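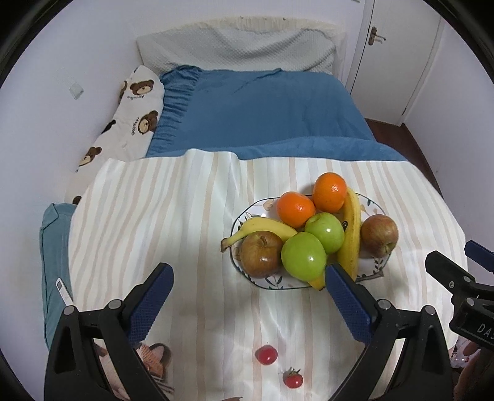
Section 5 — Setting out the fruit plate

The fruit plate is prepared after the table has been laid and before guests are shown to the room. It stays out for the whole stay and is checked once a day. A mixed plate uses whole, unpeeled fruit only: oranges, green apples, reddish-brown apples and bananas, with oranges at the back and bananas laid lengthwise between the rounder pieces. Cherry tomatoes, where supplied, go directly on the cloth in front of the plate, as with the two red ones set there on the striped cover. This section applies to all rooms let under the Bumport short-stay scheme and replaces the fruit sheet issued in October.

5.1 Before you start

Check that the following are to hand:

Oval serving plate with green rim
Clean tablecloth
Two dry cotton cloths
Fruit from the Brevevent delivery crate

Note: Fruit taken straight from a cold store must stand at room temperature until its skin is dry. Moisture on the peel will mark the cloth and shorten the life of the bananas.

5.2 Preparing the table

1. Wipe the table top and let it dry.
2. Spread the cloth so that it hangs evenly on all sides. On striped cloths, run the stripes straight down the table.
3. Smooth the cloth from the centre outwards. A fold under the plate will make it rock.
4. Set the plate at least 17 cm from the nearest table edge.

5.3 Loading the plate

1. Rinse the fruit under cold running water and dry each piece. Do not rinse the bananas.
2. Place two oranges side by side at the back of the plate. They should touch. These are the heaviest pieces and hold the rest in position.
3. Place two green apples in front of the oranges.
4. Place one reddish-brown apple at each end of the plate.
5. Lay the bananas last. One goes across the left half. A second runs from the back towards the front, to the right of the green apples. Any further banana is tucked under the front apple.
6. Press the pile lightly with a flat hand. If a piece moves, lift it out and seat it again.

Banana ends may project over the rim. Apples and oranges may touch the rim but should not hang over it by more than half their width.

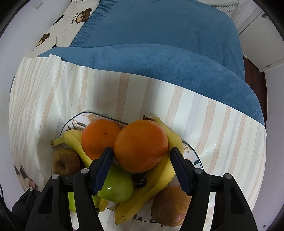

Fig. 5-2. Oranges seated together, with a banana curving down the right side of the larger one.

CAUTION: Do not carry a loaded plate. Load it in its final position. The rim is shallow and round fruit will roll off when the plate is tilted.

5.4 Accepting or rejecting fruit

Small scuffs on orange peel are acceptable. Reject any piece with split skin, a soft patch or mould — the pieces it was touching must be washed and dried before they go back. Bananas are replaced when brown spotting covers more than the tips. Supplier stickers may be left on, unless the room card asks for them to be removed.

5.5 Daily check

1. Lift the bananas and look at the fruit beneath.
2. Turn each apple once.
3. Wipe the exposed part of the plate with a dry cloth.
4. Replace what has been eaten. Do not stack fruit higher than two layers.
5. Enter the check on form Kairys 70.

Note: In rooms with a relative humidity above 80 per cent, carry out the check morning and evening.

For stained cloths, see Section 6. For chipped plates, see Section 8.

Last updated: 30/03/2023
Print this page | E-mail this page
Shares: 17 | Comments: 5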